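The Inventory at Skestside

The contract ran to four pages and covered the clearing of one apartment on the second floor at Skestside, including contents, fixtures not attached, and perishables. Rhona Cowie read it twice on the bus and signed the last page against her knee. The firm was called Verbruggen. It paid by the apartment, with a supplement for stairs.

The method was set out in the firm's handbook. The clerk enters, opens a window, and walks the rooms once without touching anything. The clerk then begins at the surface with the greatest number of objects and works outward. Each object receives a line. Each line has four fields: position, item, condition, disposal. Disposal has three values, which are K for keep, R for return to family, and D for discard. A clerk who cannot decide writes U, and a supervisor decides later by telephone. More than ten entries of U in one apartment counted against the clerk at review.

Rhona had worked for Verbruggen since May. In that time she had written U four times.

She opened the kitchen window. It moved a hand's width and stopped against the paint. She walked the rooms. Bedroom: bed, stripped, and a wardrobe with the doors closed. Bathroom: one towel, one cup. Hall: a coat rack with a coat on it. Kitchen: sink, stove, two chairs, and the table.

The table was where the tenant had lived. This was common. In an apartment with one occupant the objects drift toward a single surface over a period of years, and the rest of the rooms become storage for air. The handbook had a paragraph on it. Clerks called it the harbor.

This one had a black marble pattern with white and grey veins, and someone had kept it polished. The jars had been pushed together toward the back, by the wall, and a patch in front had been left clear, as if for a plate. She put her form on one of the chairs and not on the table, as required, and wrote the date at the top: Jan 17, 2026.

The tenant's name was on the form, typed by the office. She did not read it. Reading the name first slowed the work by a measurable amount. She had tested this on two apartments of equal size and the difference was 20 minutes.

She started at the far left corner and worked right.

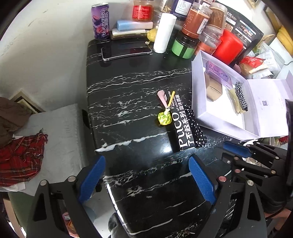

The table at Skestside, before the first line was entered.

Line one was the purple drink can in the corner. Berries on the side, silver rim. She entered it as: far left, can, D.

Line two should have been the low pile beside it. A pile is entered from the top down. On top was a small block, light blue at one end and pale pink at the other, with no marking she could find. She turned it over. It weighed very little. It could have been an eraser or a piece of soap, and when she held it to her nose it smelled of neither. Under it was something flat and white, and under that a thin dark case edged in gold-brown.

Against the pile was a yellow thing in the shape of a lemon. It was not a lemon. She entered the case as R, the flat white item as R, and the yellow thing as D. Then she looked at it for a while and changed the D to an R, initialing the change in the margin.

For the block she wrote U.

The phone lay face up in front of them. Phones had their own procedure. The clerk does not unlock, charge, or answer. The clerk enters the phone as R and places it in the grey envelope, which is sealed and signed across the flap. She had the envelope open when the phone rang.

It rang in the ordinary way, with a sound like a small bell struck under a cloth. The screen showed the word Stevosix and nothing else. She waited. The handbook was clear, and she had no difficulty with it. After 11 rings the sound stopped. She counted because counting was what she did with sounds of unknown length.

She sealed the envelope and signed across the flap.

The jars took the next hour. Jars are slow, as the contents have to be identified for the waste contractor, who charges separately for oil, glass, and organic matter. Red label, pale print too small to read without the lens. She used the lens. A clear container with a white printed label, contents light brown. A dark purple jar whose label had been filled to the margins with characters, as though the maker had been charged by the label and wanted full value. She could not read Chinese. The form did not require it. She copied the first two characters from each label into the item field, drawing them with care, stroke by stroke, so that someone at the office could look them up if there was a question.

The reddish-orange jar stood on a dark jar with a light green label. A brown-labelled one stood on a clear one with orange in the bottom of it. She noted the stacking, although there was no field for it. Stacking indicates use. A person stacks the jars they reach for, because there is no space left in front and they are not willing to move them to the cupboard. She opened the cupboard to check. It held plates, and above the plates an empty shelf.

There was a tall white cylinder next to the yellow thing, plain all over. She lifted it and put it down. White cylinder, she wrote, and in the disposal field, after some time, U.

Two.

The envelope rang.

She stood with the pen above the form. The paper of the envelope moved a little with each ring. A sealed phone is the property of the family and in transit, and the clerk has no relation to it. She moved the envelope to the windowsill. It rang 11 times and stopped.

Behind the jars was a large black printed panel. It carried blocks of white text and small pictures that seemed to be of food. Leaning as it did, it worked like the back of a stage. She had assumed it was a tray or the side of a box. With the front row of jars lifted onto the draining board she could get her hand behind it, and she drew it forward.

On the back, in pencil, was a list.

It had been ruled by hand into four columns. The columns had no headings and did not need them. The first line read: far left, can, D. The second read: block, blue and pink, U. The handwriting was small and upright, with the sevens crossed. Rhona did not cross her sevens. She went down the list with the pen cap as a marker, comparing it against her own form. The jars were there, each with its first two characters drawn out. The yellow thing was there, entered as D, with the D struck through and an R written above it and an initial in the margin. The initial was not hers.

The white cylinder was there. U.

She read on past the point she had reached. Red rounded container, K. Snack packet, red and tan, D. Plastic packaging, clear and white, crumpled, D. Pouch, yellowish green, R. There followed three lines for the right-hand end of the table, and then a line for the panel itself, entered as K. Below that was a last line in the same pencil. Position: kitchen. Item: clerk. The condition field said good. The disposal field had been left blank.

The handbook had no paragraph on this. It did have a telephone number, and she called it from her own phone, standing in the hall next to the coat.

The supervisor's line was answered by a woman in the Veltholm office who asked for the job number. Rhona gave it. There was typing.

"That apartment is entered as complete," the woman said.

"By whom?"

More typing. "The clerk's field is empty. It could be a fault in the transfer. We moved 1,000 files over in the fall and some of them lost a field. How many U have you got?"

"Two."

"That agrees with what's here. I can decide them for you now if you like."

Rhona looked back along the hall. From there she could see one corner of the table and the window's reflection in it.

"The block," she said.

"Keep."

"The cylinder."

"Keep."

"There's a third one," Rhona said. "I haven't entered it yet. The disposal is blank."

"I can't decide a blank. It has to be a U before I can decide it."

"And if the clerk leaves it blank?"

"Then it stays where it is," the woman said. "Is there anything else on this job?"

Rhona said there was not. She went back to the kitchen and moved the jars from the draining board to the table one at a time, the reddish-orange on the dark one, the brown on the clear. She leaned the panel up behind them at the angle it had kept before. When this was done she entered the red rounded container, the snack packet, the packaging, and the pouch. She did not look at the pencil list for any of them, and chose the disposal for each on its merits. They came out the same.

She closed the window. On the sill the envelope had started again, and she let it go to nine, and to ten, and then tore the flap across her own signature.

"Skestside," she said. "Second floor."

"Good," said a voice, a man's, not young. There was a sound of paper on his end, and a chair being pulled up to something. "I have the can. What do you have next?"

She sat down at the clear patch of the table and found her place on the form.

"A block," she said. "Blue at one end."

Contact the editors | © 2026 Veltholm Short Fiction. All rights reserved. | Back to top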